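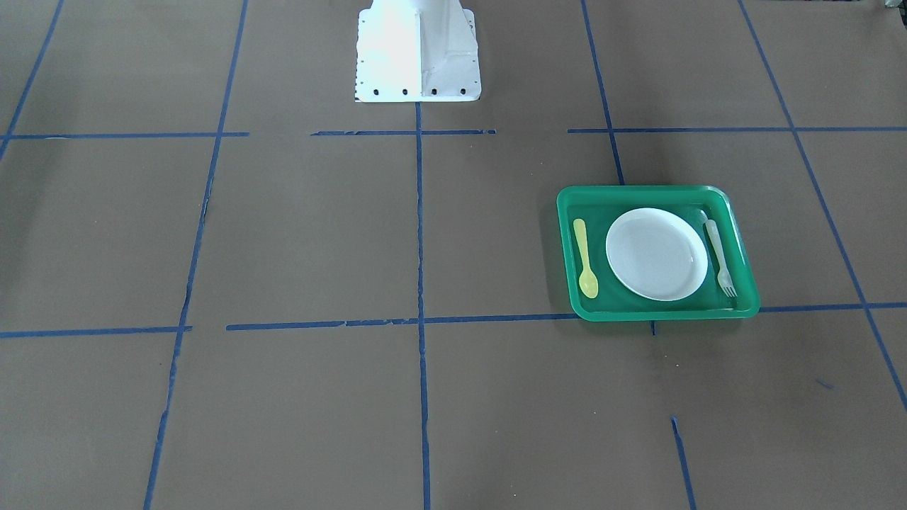
Prof. I. Stefanou

Unit 8. Reading a Floor Plan: Zones, Aisles and Clearances

Purpose of this unit

Students who complete this unit will be able to read a scaled floor plan of a retail stockroom, identify the main zones, and transfer the plan to a floor by measurement. The unit assumes that the reading on scale and units has been done. Bring a tape measure, a straightedge and a pencil to the practical session.

8.1 Zones

A zone is an area of floor given over to one activity. Most stockrooms have a receiving zone, a holding zone, a picking zone and a dispatch zone. Small shops often combine the first two. A plan should show the boundary of every zone as a closed line and should carry the name of the zone inside that line. Where two zones share a boundary, the line is drawn once.

Zones are marked on the floor with paint, tape or set studs. Tape is preferred while a layout is still under review. It can be lifted and laid again without repair to the surface. Paint is used once the manager has signed the plan.

8.2 Aisles

An aisle is a strip of floor kept clear for movement. It belongs to no zone. Students frequently lose marks by drawing shelving up to the zone boundary and then counting the aisle as part of the zone. For this course, the width of an aisle is taken between the nearest fixed or stored items on either side, including any part that overhangs the floor.

The Carbridge stockroom plan, used throughout the course, has one main aisle and two side aisles. The main aisle is 124 inches wide at the receiving door and narrows toward dispatch. Students should find the narrowest point and record it. It is this figure that governs what equipment can pass.

8.3 Grids

A grid divides the floor into cells so that any location can be given by a letter and a number. Letters run across the plan and numbers run down it. The cells need not be square, but all cells in one grid should be the same size. Columns and other fixed objects keep their true positions and are not moved to suit the grid. If a grid line meets a fixed object, the line stops on one side and resumes on the other.

8.4 Worked case: Flollia

Flollia, a garden supply shop, holds stock in a single room of 400 square feet. The owner wished to know how much floor remained for storage after aisles were set out. The aisles took 100 square feet. The remaining 300 square feet was divided between holding and picking in the ratio 2 to 1, giving 200 and 100 square feet. Dispatch was handled at the counter and does not appear on the plan.

Preparation for the next session

Read the Justberg case and redraw its plan with a grid. Submit the drawing in March, before the practical assessment. Late work is subject to the department's usual penalty.

Related items
Unit 7. Scale and Units
Unit 9. Shelving Heights and Reach
The Justberg Case: Plan and Notes
Carbridge Stockroom Plan
Glossary of Terms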